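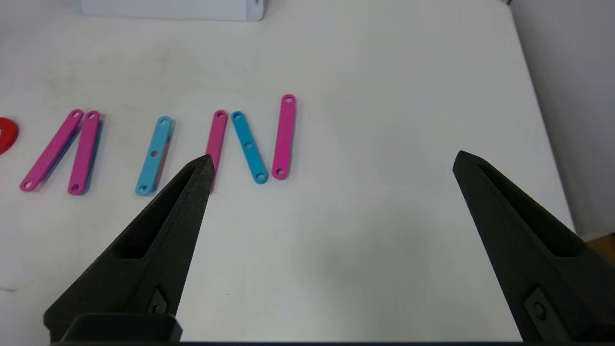

Wrist view, pink and blue link bars on the white table

Trultden Robotics Club forum > Build talk > Link bar sorting

noman_rana
Okay, I have been grinning since lunch. Our sorting run is finally at the stage where I want other people to poke at it! The task for the May showcase is to pick up link bars one at a time and put them in two trays by colour. Pink ones have a hole at each end, blue ones have a third hole in the middle, so you could sort by holes as well if you were feeling brave.

We've logged 226 tries so far. Doucet (our arm, named after the street the school is on) does well on bars that stand clear of their neighbours. The trouble is pairs like the two pinks on the left, almost touching at the top. It goes for one and the fingers want to come down on both.

Anyone got ideas? Bars are flat on the table, no stand or holder.

gearbox_gran
Lovely stuff! First thing I'd try is grabbing at the low end of that pair, where they spread apart a bit. You don't have to pick a bar up by its middle.

noman_rana
We did think about that, but then it hangs crooked and clips the side of the tray. Maybe a wider tray?

Renata S
Wider tray, yes, but I'd go at it from the other side. Nudge first, then grab. One closed-finger push between the bars and you've got room. My group did this last term with Osell wheels and it was the most fun part of the whole project — the kids cheered every time a pile came apart.

tallpoppy
Not sold on nudging. You push one bar off its neighbour and into the next one along, and now you've got the same problem somewhere else. With six bars in a row like that there isn't much room to the right. I'd take the easy ones first. Start with the pink one sitting highest, it's well clear, then work back toward the left. By the time you reach the pair there's nothing else to bump.

Renata S
Fair, but the showcase rules say the judges lay the bars out. What if they put down three pairs and no easy ones? You need the nudge in your pocket anyway.

tallpoppy
Then nudge last. I'm only arguing about the order :)

gearbox_gran
Do both and time them! 20 tries each, same layout, write it down. Noman, can you mark the layout on paper and trace around the bars?

noman_rana
Oh that's good, we've been laying them out by eye. I'll tape down a sheet.

Also should have said, the third pink bar keeps tripping up our colour code when the left finger covers the bottom of it. It comes back as a short bar and the arm aims too high. Do people crop the fingers out?

ukberg_dan
We mask ours. Take one shot with a bare table, draw around the fingers, ignore everything inside the line. You need one mask for fingers open and one for closed. It took us an evening at Ukberg and we used around 100 lines of code, most of it comments, because our year nines wanted to explain everything.

tallpoppy
Or back the arm up a little before you look. No code at all.

ukberg_dan
True, if you've got the height. Ours hit the shelf.

noman_rana
We've got height! Trying that first, mask second. Renata, would you share the nudge code?

Renata S
It's in the shared folder under Stępień, file 593. Ignore the bit labelled "panic", that was for the wheels.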